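Tuesday, late, tea gone cold

Spent the day watching a robot try to put its hand in a cupboard. I have a doctorate.

The question, for my own benefit when I reread this in a year and wonder what I was up to, is whether the arm does better in places it has never seen if we train it on many rooms badly or one room well. Anqi Feng says many rooms. I said one room, loudly, in a meeting, in front of people who write things down. So for the past fortnight we have been carting the arm in and out of people's homes in Drostilville and I have been hoping, in a scientific and impartial manner, that it fails.

The figures as of tonight. Model A learned from 200 demonstrations, all done at the bench in the lab, same cabinet, same light, same me. Model B had 200 as well, gathered by Guilan over the spring in any house that would have her. Same task for both: go in through the open side, get hold of whatever is in there, bring it out, let go of it over a box. Each gets 50 tries across the test homes. At the bench A is lovely. It's smooth, it's quick, it makes you want to ring your mother. In the houses it got 11. B got 29, and looked drunk doing it.

I have been over the scoring sheet twice looking for my missing 18. They are not there. Guilan offered to go over it a third time with me and I said no thank you in what I hope was a gracious voice.

What bothers me more than losing is how A loses. I had expected it to be thrown by the walls, or the daylight, or somebody's sofa, and I had half a paragraph ready on background clutter. But when I sat down with the logs on the train home from Drolby, most of the misses were at the opening itself. It goes to where the edge of the lab cabinet would be. If the real edge is a couple of centimetres further over, it gives the wood a polite knock and stops. B wanders about a bit first, as if feeling for its keys, and then goes in. We never taught it to wander. Guilan's demonstrations are full of little hesitations, which I had wanted to trim out in March on grounds of tidiness. She left them in. I found the email where I called them "noise". It has a smiley in it.

So tomorrow: trim the hesitations from B's set, retrain, run it again. If it drops to A's level then the pauses are doing the work and the many rooms are neither here nor there, and Anqi and I are both wrong, a result I could live with. If it doesn't drop, I owe her lunch. She has already named the place.

Melnyk wants a plot by Friday. He also wants to know why the Drumano budget line has taxis on it. I told him the arm doesn't fit on the bus.

Other business. The gripper cable wants rerouting, it hangs down like a bootlace and I worry about it every time the wrist turns. Wrote that in the notebook last week as well, underlined. The overnight job crashed at step 3,129 with a message about disk space, so I spent the first hour of the morning deleting things I may need. Forgot to eat. Ate crisps.

Rather liked today's house, all the same. Dark blue everywhere and a mandolin on the wall, and I stood under it for ages with the clipboard, not touching it. I used to play, badly, in one room only. There may be a lesson in that and I'm going to bed before I find it.

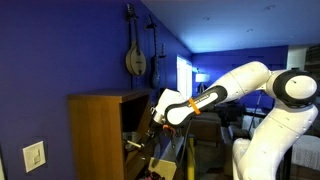
Gripper in the cabinet, just above the metal pot. Blue house.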